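Dikberg Catcher's Mitt Review: One Full Season Behind the Plate

By Chi-keung Chuang

The Dikberg is a 33.5-inch steerhide catcher's mitt with a one-piece closed web. I paid $267 for mine before the season and used it in every game I caught for Britach in our adult wood-bat league, plus bullpens. I kept a pitch count the whole way, partly for our pitchers' arms and partly for this review.

The short version: it is a very good mitt with a long break-in and laces that need attention by the middle of summer. If you catch regularly, it is worth the money. If you catch one game a month as a backup, buy something softer.
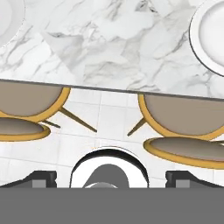
White plates on a marble tabletop, chairs pushed in.

What I liked: deep, quiet pocket; strong thumb; good palm padding; holds its shape.
What I didn't: stiff for weeks, thin wrist lining, laces at the base of the web stretch.
Price paid: $267
Total pitches caught: 2,405
Games: 18

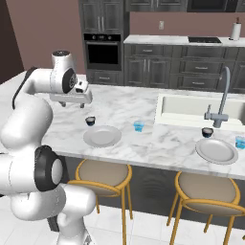 RASURORA, Nov 1, 2025

Break-in

Out of the box the mitt would barely close. I don't steam gloves or put them in the oven, so I worked the hinge by hand in the evenings, pounded the pocket with a mallet, and then started catching bullpens with it. For the first couple of weeks I used it only with pitchers who throw strikes. Balls that hit the heel popped right back out, and a fastball to the glove side would turn my hand over if I was late.

The change came at 600 pitches, by my notebook. By then I could close it with my thumb and ring finger and didn't have to squeeze. I wouldn't take it into a game before that. I tried once and gave up two passed balls in the third inning, both on pitches I should have had.

I used a small amount of conditioner on the hinge and the laces and none in the pocket. A teammate soaked his last mitt in oil and it was floppy by June, so go easy.

Pocket and web

This is the best part of the mitt. The pocket is deep but it isn't a bucket, and the ball ends up in the same spot nearly every time. That helps on throws to second, where my old mitt made me go looking for the ball. My transfer is still slow, but I drop fewer of them.

The closed web is stiff at the top, which I like for low pitches. I can catch a sinker out in front and hold it there without the tip of the mitt folding. On balls in the dirt it is average. The heel is thick enough that you have to get it all the way down, and a few blocks came off the bottom edge and rolled toward the dugout.

Padding

The palm padding is firm and hasn't moved. Our hardest thrower leaves a bruise at the base of my index finger every spring, and this year it was a mild one that went away in a few days. I do wear a thin batting glove underneath. Without it, cold nights in April sting no matter what mitt you use.

The thumb has a plastic insert. It is stiff, and I was glad to have it on foul tips. It didn't loosen or poke through the lining.

Fit

I have medium hands and the wrist opening was snug from the start. The strap is hook and loop, wide, and easy to adjust between innings. It picks up infield dirt and stops gripping as well, but a stiff brush fixes it.

The wrist lining is the weak spot. It is a soft fleece type material that looked great for a month, then packed down flat and started to hold sweat. By August I was leaving the mitt open in front of a fan after every game.

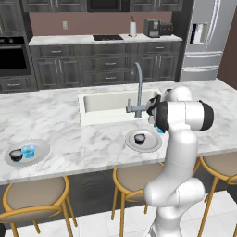 The other thing to watch is the lacing. Two laces at the base of the web stretched enough that I could see daylight between the web and the thumb side of the pocket. Nothing broke. I tightened them in July and again in September, and replaced one of the two after our last playoff game. The rest of the mitt is laced well, and the knots along the heel have stayed where they were.

Compared with the Pasaribu

I used a Pasaribu mitt for the three seasons before this one. It came softer, and I had it in games after a week. It also cost less. But the palm went thin by the end of the second year, and the pocket spread out so much that breaking balls would drift toward the web and twist my wrist. The Dikberg has more pitches on it now than the Pasaribu did at the end of its first year, and it still stands up on its own when I set it on the bench.

The Pasaribu is lighter and I was a little quicker with it on throws. If you're a younger catcher or coming over from another position, I'd start there.

Who should buy it

Catchers who play at least once a week and have someone to throw to them in the off-season. Buy it in the fall if you can and do your bullpens indoors over the winter. High school players would be fine with it if they have the hand strength to close it. I wouldn't hand it to a twelve-year-old.

Order a set of replacement laces at the same time. Mine took a while to ship, and the ones from the local shop were too narrow for the eyelets.

I'm keeping this one for next season and will update the review once it has another year of pitches on it.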